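The two-armed table, part four: baskets, cables and a lot of sweeping up

April 22, 2019

Posted in: Workshop, Robots

I promised at the end of the last post that I'd have the second arm bolted down and moving by the time I wrote again, and for once I've kept a promise on this blog! Both arms are on the table, both of them answer when I talk to them, and I've had a lovely few evenings at Takivach (the shared workshop, for anyone new) getting them to take turns.

If you've missed the earlier parts, the short version is that I wanted a table that could sort things into baskets and sort the baskets themselves as well, and that I started on it last September thinking it would be a winter project. Well, it's spring, and I'm still at it. I've spent more evenings on the mounting than on anything clever, and I don't regret it, although my family might have a view.

The second base went on much more easily than the first. For the first one I measured, drilled, found that I'd measured from the wrong edge, filled the holes and drilled again. For the second I made a card template, taped it down, went and had a cup of tea, came back and checked it once more before I picked up the drill. I was rather proud of that cup of tea. The bolts are the M8 ones left over from the bench I built two years ago, and I had exactly enough, with one spare which I promptly dropped and have not seen again.

Then came the baskets. I tried all sorts before settling: shoe boxes, ice cream tubs, a very nice enamel dish I was told to put back. In the end the little plastic ones with holes in the sides won easily, as the fingers can get a grip on the rim and they weigh next to nothing. Three colours, two of each, so every basket has a twin on the other side of the table. The idea is that one arm looks after the far row and the other looks after the near row, and if I ask for red, whichever arm is closer ought to go and get it. 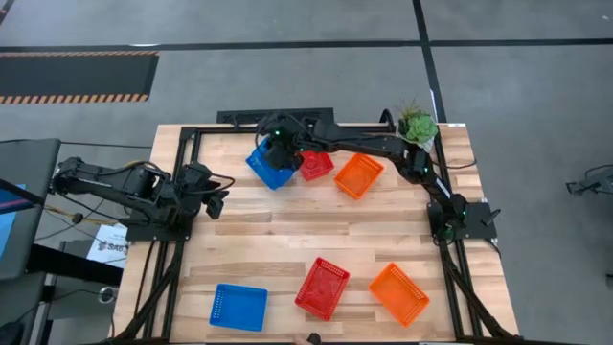 The taking turns is the part that has eaten most of my time. I'm using Destau to run the pair of them, which I'd only ever used with a single arm before, and it will happily let you send two arms to the same spot at once if you haven't told it otherwise. I hadn't told it otherwise. There was a clonk, and a short silence, and then a good deal of looking for scratches. No harm done, but I now have a rule in the code that says one arm must be tucked up out of the way before the other may reach across the middle. It makes everything slower and I don't mind a bit. I've also brought the speed right down, to 30 per cent, and it will stay there until I trust myself.

Cables next, and I know some of you will have opinions. Every time I think I've got them routed, an arm goes somewhere new and tugs at one. I've been leaving a generous loop near the gripper so that the wrist can turn, and that's been fine so far, but the stretch by the base still wants a proper clip. I bought a bag of 1000 cable ties thinking it would see me out, and at the rate I snip them off and start again I'm not so sure.

The grippers are the Jeveck ones, by the way, as two people asked in the comments last time. I like them. They're a bit noisy, and the fingertips are smoother than I'd choose, so I may glue on some strips of old bicycle inner tube and see if that helps with the rims.

Still to do: the clips, the inner tube, and working out why the program loses its place whenever a basket gets knocked round at an angle. I have a feeling I've been lazy and assumed they'd all sit square to the table, which they never do for long. If anybody has done this with cheap baskets and has a trick for finding the corners, please do leave me a comment, I read every one of them.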